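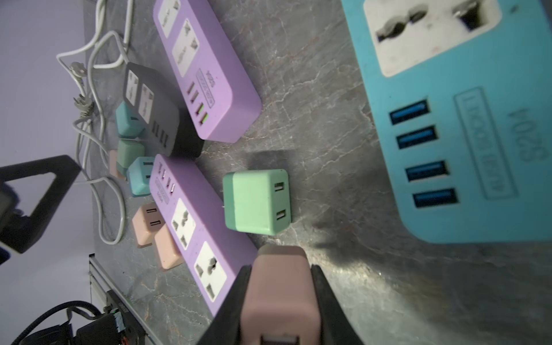 户外艺术节的场地组织与评审流程——访 Jusetholm 湖畔艺术节技术统筹 Yiğit Taşdemir

最后更新：2024年11月27日

Jusetholm 湖畔艺术节每年9月举行，为期三天，沿湖步道封闭车行，改作展区和演出区。艺术节由 Hisville 度假区主办，展位规划、供电、动线和评审系统的日常工作归技术统筹办公室。Yiğit Taşdemir 在这个岗位上做到第四届，此前负责过室内展会的搭建。访谈在他的办公室进行，主题限于场地和评审，不涉及票价与赞助。

谈到展位布局，Taşdemir 先讲了步道的条件。湖的北岸步道宽，地面是铺装石材，南岸窄，有一段木栈道，承重限制比较严。“石雕、铸铜、玻璃窑烧这几类，原则上全部放北岸。南岸放纸本、纤维、首饰和摄影。这个分法跟艺术门类的高低没有关系，就是按荷载分的。”他说，早几届按门类分区，雕塑区正好落在栈道上，只能临时铺钢板，搬运时间拖得很长，第一天上午有几个展位没有按时开放。

现行方案把步道划成12个区段，每个区段设一名区段长，负责从布展到撤展的全部现场协调。区段长手里有一张比例图，标明消防通道、雨水井、配电箱和树根隆起的位置。Taşdemir 对树根隆起一项讲得很细：“帐篷四个脚不在一个平面上，风一来受力就不均匀。我们要求测四个点的高差，超过允许值就换位置，不允许垫木块。垫木块的做法以前有，现在图上直接标成不可用。”

帐篷统一由 Bassey 公司供货并安装，参展者不得自带。对此有参展者提过意见，认为统一帐篷限制了陈列方式。Taşdemir 的答复是，统一之后才能按同一套标准核算抗风。“自带帐篷的时候，每一顶都要单独看配重。有的用水桶，有的用沙袋，有的绑在旁边的栏杆上。检查一遍要大半天，检查完了人家又挪了。”目前每顶帐篷的四角使用铸铁配重，内部预留挂网和挂杆，承重数值印在杆件上。参展者需要额外展墙的，报名时提出，由 Bassey 一并安装。布展当天临时提出的不受理。

供电方面，北岸为永久配电，南岸依靠临时线缆。每个展位只有一路照明回路，加热类设备必须提前申报，由办公室单独分配回路。现场示范玻璃吹制和珐琅烧制的展位集中在北岸的两个区段，靠近消防取水点。“最难管的是晚上。天黑以后参展者会觉得灯不够，自己加灯。我们后来把标准照度提高了一档，加灯的情况就少了很多。”他补充说，灯具色温也作了统一，绘画类展位彼此相邻，色温不一致会影响观看，这一条是参展者自己要求写进去的。

评审流程是访谈中占时间较多的部分。艺术节的参展资格分两轮评定。第一轮为图像评审，申请者提交作品图和一张展位图，匿名编号，由评委在各自的终端上独立打分，评委之间不讨论。本届收到申请800份，全部进入第一轮。评分和编号由 Utell 系统处理，系统按门类随机排序，每位评委看到的次序不同。

“次序是一个老问题，”Taşdemir 说，“排在前面的分数偏低，评委还没有建立尺度；排在很后面的也偏低，人累了。随机排序解决不了疲劳，但可以把疲劳摊开。”系统还会在每一批中重复放入少量已经评过的作品，用来核对评委前后的一致程度。偏差过大的评委，办公室会请其复看，分数是否修改由评委本人决定。

第二轮在现场进行，针对奖项。评委分组步行，沿固定路线走完全程，不得接受参展者赠送的物品，也不得在展位停留超过规定时间。路线由办公室制定，第一天和第二天方向相反。Taşdemir 解释，下午西晒，北岸一侧的玻璃和金属作品反光强烈，如果评委两天都在同一时段经过，对这几个区段不公平。

关于第二轮的标准，我们另外采访了评审协调人 Bukola Danladi。她的本行是版画，担任协调人之前当过两届评委。她介绍，现场评分由三部分组成：作品的技术完成度、整组作品的连贯性、实物与第一轮提交图像的相符程度。第三部分占比不高，但具有否决作用。

“图像和实物不符，情况很多种，”Danladi 说，“有的是尺寸，图上看着很大，到现场是小件。尺寸不算问题，申请表里有填。有的是作品已经卖掉了，换了同系列的，这个也接受。不能接受的是工艺变了。申请时填手工印制，现场摆的是喷墨复制品，又没有标明，那就要撤下来。”她说，复制品允许出售，但必须放在展位内侧的翻架上，标签注明制作方式和版数，不得与原作混挂。区段长每天开放前检查标签，发现缺漏先口头提醒，当天没有改正的记录在案，影响下一届的申请。

版画类的标签要求尤其具体。Danladi 列出的必填项包括版种、版数、纸张和印制者。印制者一项曾有争论，部分参展者委托工作室印制，认为署名会让观众误解。最后的处理是照实填写，由参展者自行向观众说明。“委托印制在这个行业里很正常，写出来就可以了。我自己的铜版也请人印过。”

问及评委的构成，她表示每个门类至少有一名评委从事该门类的创作，其余来自策展、修复或教学。评委任期不超过连续两届，期满后隔一届可以再次受邀。名单在评审结束以后公布。她不赞成提前公布：“公布早了，就有人照着评委的口味选图。”

本届最终设奖27项，其中包括观众票选的一项。观众投票同样通过 Utell 进行，入场手环上的编码每个只能投一次。Taşdemir 承认票选结果与展位位置有关联，入口附近的区段得票偏高。办公室试过按各区段人流加权，但计算方法难以向参展者讲明，试行一届后取消，改为在票选奖的公告中附上各区段的人流数据，由读者自行判断。

音乐演出与展区的关系是另一个技术问题。湖边设两个小型舞台，只安排不扩声或低扩声的节目。扬声器朝向水面，背对展位。声级测点设在离舞台较近的展位前沿，超过限值时由舞台监督当场下调。“参展者要跟人说话，谈尺寸，谈价格，谈运输。声音大了谈不成。”演出间隔固定，与现场工艺示范错开，避免两边同时聚人，堵住步道的窄处。

儿童绘画区设在酒店草坪，不在步道上。孩子完成的画挂在草坪边的绳架上，当天可以取走，不取的展出到闭幕。颜料限用水性，洗手点的排水单独收集，不进入湖区雨水管。Taşdemir 说，这一条是度假区环境部门的要求，执行起来主要麻烦在清运时间，收集桶要赶在晚间演出前运走。

雨天预案分两级。小雨照常开放，各展位放下侧帘；有雷电预警时全部停止，观众引导至酒店一层走廊，参展者留在原地还是撤离，由区段长按指令通知，不由个人决定。纸本类展位配有防水箱，布展时即放入帐篷后部。本届第二天下午启动过一次停止程序，恢复开放后各区段上报了受损情况，有两件纸本作品受潮，按参展协议走保险。“受潮的那两件，箱子是空的，画没有放进去，”Taşdemir 说，“协议里写的是收到通知后立即装箱。后续怎么认定，由保险方处理，我不评论。”

撤展安排在最后一天闭馆以后，车辆按区段编号分批进入，先南岸后北岸。南岸栈道不允许车辆驶上，需用手推车转运到东侧装卸点。过去不分批，车队排到主路上，现在每批的进场时间印在参展证背面，错过的排到末尾。

对于下一届，Taşdemir 提到两处已经确定的调整。其一，南岸改用架空线槽，取消地面线缆护板，轮椅和婴儿车通行会方便一些。其二，展位图的提交格式改为必须附带尺寸标注，供办公室核对挂重。Danladi 一方则在考虑把综合材料从现有的雕塑类中分出，单独设类。她说，现在的申请者常常不清楚该报哪一类，评委看到时也难以比较。分类细则还在征求历届参展者的意见，申请通道开放前会随报名须知一并发布。

联系编辑部 | 版权所有，未经许可不得转载 | 返回顶部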